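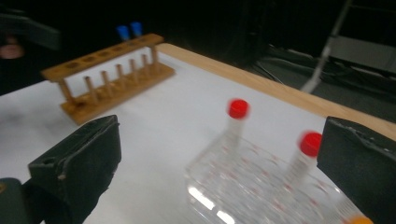 Can the plastic tubes with screw caps be kept in the wooden rack, or do they need the clear one?

Use the clear rack for all capped plastic tubes, and keep the wooden rack for glass tubes, both for standing and for drying on the pegs. The full log of this request follows below, with what we tried.

Ticket 808
Opened: 2024-12-10
Site: Ong, teaching laboratory, ground floor
Supplier of racks and tubes: Romport
Reported as: tubes lean in the rack and some caps come loose
Priority: normal
Status: closed, one point left open with the supplier

First report from the laboratory

Hello. We have a problem with the tubes for the Prukum course. In the last practical session some tubes did not stand straight in the wooden rack. When a student took one tube out, the tube beside it was pushed and fell to the side. Nothing was broken, but the water with dye came out on the table and we had to stop and clean. After that we found that the cap of this tube was not tight.

We want to know if the rack is the wrong one, or the tubes are the wrong ones, or if we do something wrong ourselves. We have the wooden rack since many years and with the old glass tubes it never gave trouble. The plastic tubes are new, Meltent type, ordered this autumn from Romport together with the clear racks.

Also, please tell us what the pegs on the wooden rack are for. Two people here have two different opinions about it.

Reply from support

Thank you for the clear report. Before we can say anything useful we need the following:

The inside width of a hole in the top bar of the wooden rack, measured with a caliper and not with a ruler.
The outside width of a Meltent tube, once just under the cap and once near the bottom.
Whether the base board of the wooden rack is flat on the table, or rocks when you press on one corner.
Whether the caps on the loose tubes are the caps which came with these tubes.

About the pegs: they are for drying. A washed glass tube is put upside down over a peg, and the water runs down to the base board. The peg is not a support for a tube which stands in a hole, and it should not be used to wedge one.

Answer from the laboratory

We measured. The holes in the wooden bar are 22 mm. They are not all exactly the same, as can be expected from wood, but the difference is small. The Meltent tube is clearly narrower than the hole, and it becomes more narrow towards the bottom. The cap is wider than the tube, but we found that it does not rest on the bar as we thought. The tube touches the base board first, and the cap stays a little above the bar. So in fact nothing holds the tube at the top, it only leans against one side of the hole.

The base board is flat. We tried all corners on the table and it does not rock.

About the caps we must look better. We have red, blue and orange caps in the same drawer, and we use the colour to know which group the tube belongs to. It is possible that they were mixed with caps from an older order.

Reply from support

This explains the leaning. The old glass tubes have a rim and a larger body, so they fill the hole and hang more or less straight. The Meltent tube is made for a rack with smaller openings and with a second level lower down, so it is held in two places. The clear rack you received has this grid. Please move the plastic tubes there and tell us if they still lean.

We do not recommend putting paper or tape in the holes of the wooden rack. People do it, and it works for one lesson, but the paper becomes wet and the tube then sticks. When somebody pulls it, the whole rack comes up with it.

For the caps, please do this test with each colour separately:

1. Take an empty tube and a cap, and turn the cap on by hand. Count nothing, only feel if it goes smoothly to the end or if it becomes stiff at the beginning.
2. If it is stiff at the beginning, take it off and try again, first turning backwards until you feel a small click, then forwards.
3. Fill the tube half with plain water, close it, and lay it on a dry paper towel for one hour.
4. Look if the towel is wet under the cap.

Please use plain water only and do it beside the sink.

Answer from the laboratory

We did the test in the afternoon, when there was no class. First result: in the clear rack the tubes stand well. We pushed the table a little with the hip, as happens when many students are in the room, and they stayed upright. So the rack question is solved for us.

Second result, the caps. The red caps were all dry on the towel. The blue caps were dry too. Of the orange caps, 3 were wet. With these the thread felt stiff from the start and the trick with turning backwards did not help. We compared them with a good orange cap, and the inside is different: the bad ones have no soft ring, and the good one has it. From the outside you cannot see any difference at all — same colour, same height.

We think the bad ones are from the older order, but we do not have the old packing slip any more, so we cannot prove it.

One more question. Students sometimes put the glass tubes also in the clear rack, because it stands nearer to them. Is this bad?

Reply from support

Good work with the caps. A cap without the soft ring is a dust cap. It keeps dirt out while a tube is standing, but it is not made to hold liquid when the tube lies down or falls. Please take the dust caps out of the drawer and keep them in a separate bag, with a label on it. They do not have to be thrown away.

About glass in the clear rack: if the tube goes in without force, it does no harm. If it needs pressing, do not do it. The clear plastic can crack between two openings, and the crack is hard to see with the reflections from the ceiling lights. Washed glass should in any case not go there while wet, because the water stays in the lower part and does not dry quickly.

For cleaning the clear rack, use lukewarm water and a little washing-up liquid, then let it drain upside down. No alcohol and no hot dishwasher. We had one rack from another room which came back from the dishwasher bent like a spoon, and the tubes never went in again. The wooden rack should only be wiped with a damp cloth and dried in the air. Please do not leave it in the sink.

Answer from the laboratory

We have now arranged it so:

Wooden rack: only glass. Tubes in use stand in the holes, washed tubes on the pegs. At the end of the session the rack must be empty of tubes in use, and the washed ones are put away the next morning.
Clear rack: only plastic tubes with caps.
Caps: the ones with soft ring in the drawer, sorted by colour in small boxes. The dust caps in a bag with the words "dust only" on the top shelf.

We also wrote a short note for the students and fixed it inside the cupboard door. It says to hold the rack with one hand when taking a tube out with the other. This seems very simple, but half of the spills in the past came from this, I believe.

We held one full practical with the new arrangement. One tube was dropped on the floor, with a red cap, and it did not leak.

Reply from support

Thank you, we will close the ticket. We asked Romport if the orange caps can be delivered with a mark on the top which shows that they have the ring inside. They have not answered yet. If they do, we add it here, and you do not need to open a new ticket for it. For the next order, please write on the form "screw cap with seal" — if you write only "cap", they may send either kind.

Closed by the laboratory, rack and caps both accepted. Open with supplier: marking of orange caps.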